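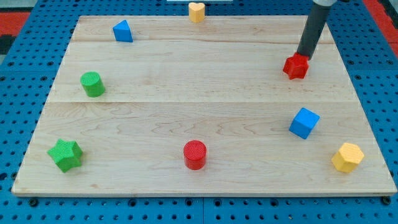

Home Courses Handouts Staff Search

Early Years Practice, Level 3
Handout 5: Shape blocks and the sorting board
Tutor: Citlali Ponce, Zastanthorpe site
Print this page | E-mail this page

Read this before the practical on 13th September. You will also need your copy of the observation form, which was given out with Handout 4.

1. What the session covers

Shape blocks are among the cheapest things in a nursery cupboard and they get used badly more often than they get used well. Usually they are tipped out in a heap and the adult asks "what colour is this one?" until the child wanders off. In this session we look at what a small mixed set can do when it is put on a board and left there.

We use plain boards with no holes or pegs. A posting box tells the child whether the answer is right, because the block either goes in or it doesn't. A plain board leaves the child to decide what belongs with what.

2. Names of the shapes

Use the proper names from the start. Children of three will say "cylinder" quite happily if they hear it.

Cube – six square faces. Not "square", which is the name of one face.

Cylinder – two flat circular ends and one curved side. It can stand up or lie down, and children often take these for two different shapes. Put one each way on the board and see what is said.

Triangular prism – two triangular ends and three rectangular faces. Most children call it a tent or a roof when it rests on a rectangular face. Accept the word and add the proper one.

Hexagonal prism – two six-sided ends and six flat sides. Many children will treat this as a kind of cylinder. Let them, then ask them to try rolling both.

Star and heart – these have no tidy name as solids. "Star block" and "heart block" will do. The heart can be stood up with its two round lobes at the top.

3. Sorting by one thing at a time

A set with red, blue, green and yellow in it can be sorted by colour or by shape, and the two sorts give different groups. A red star goes with a red cylinder if you are sorting by colour, and with a green star if you are sorting by shape. This is the main point of the practical, so make sure your set has at least one pair like it.

Do not give the rule first. Put two blocks together yourself, say nothing, and wait. If the child adds a third, write down which one, then ask "how do these go together?" Some children give a rule you had not thought of (ones that roll, ones that stand up, ones with points). Record it in their own words.

Younger children commonly change rule halfway through. They begin with colour, pick up a green star, and carry on with stars. This is ordinary at three and does not need correcting. Note the point at which it happens.

4. Setting out

Scatter the blocks. Do not line them up, and do not start with the groups already made. Have some standing and some lying down. It does not matter if one ends up off the edge of the board. A wooden board on a table gives the child a clear place to work, and a pale one makes the colours easier to tell apart.

Check the set against the choking guidance in Handout 2 before it goes anywhere near a child under three.

5. Words to listen for

Position: on, beside, behind, next to, in the corner, at the edge.
Faces: flat, round, pointed, smooth, rough.
Comparing: same, different, bigger than, the other one.

Tick these on the form as you hear them. Only tick words the child says without being prompted. Repeating after you goes in the second column.

6. The written task

Observe one child for 18 minutes and write it up in no more than 254 words. That is short, so leave out the introduction. I want to know what the child picked up, in what order, and what was said. Opinions go in the separate box at the bottom.

Students on placement at Vundberg or Quintero should use the sets already there. Everyone else can sign one out from the Fusico cupboard in the corridor – please put the blocks back in the right bag, as three sets came back mixed in July.

Next: Handout 6, Threading and lacing

Shares 5 | Comments 0
Print this page | E-mail this page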